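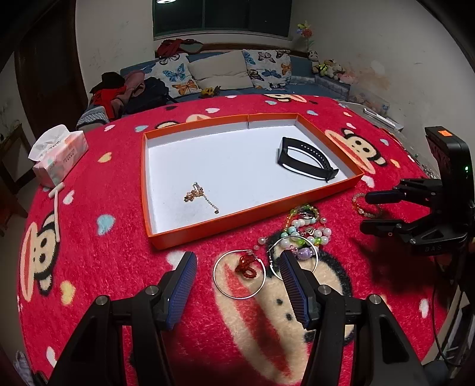
2 min read

Re: Ridged pads or flat pads for small loose items?
6 Sep 2022

Earlier message, from the Oltham group:

> We have a pair of the hand-held grippers on trial and are deciding which finger pads to order for both. Velteck offer the flat ones and the ridged ones at the same price. Our tests so far have been with blocks and cups, and both kinds hold those well enough. Has anyone tried either on thin or fiddly things, on a soft surface? Also, do you lose sight of the object once the fingers close?

We have been running the dark blue ridged pads on jewellery, on a fluffy red rug with an orange and white cardboard tray in the middle as the target. The items are hoop earrings, beaded bracelets and necklaces, a gold chain bracelet and a fitness tracker band. Two grippers, one per hand.

Totals to date are 1299 attempts with the ridged pads and 1248 with the flat ones. A dropped item counts as a failed attempt even if it lands in the tray. The flat pads had 333 failures. I haven't finished checking the ridged set, so I won't quote a number for it yet, but it is lower.

Beads are where the ridges help most. A round bead will sit in a groove, where on a flat pad it tends to roll out as you lift. Thin hoops are less clear. If the wire lies along a groove it can turn in the grip, so we now come at hoops with the ridges across the wire. Chains are fine with either.

The rug matters more than we expected. Fingertips sink into the pile and pick up fibres, and after a long session the grip gets worse until you clean the pads. We brush them every 7 minutes or so of use – a dry toothbrush does it.

On the view, you do lose the smallest pieces at the moment of closing. The second gripper's camera helps if you hold it off to the side, pointing across the rug. Keep its cable on the outside of your arm or it will drag over the work.

One thing to check before you order: the Umeo pads use a different screw spacing and won't go on these finger mounts without an adapter. Tkachenko sell one, but it adds length and we had to redo the closing limits.

I can send the attempt log as a spreadsheet if it's any use. Which thickness of pad are you quoting for?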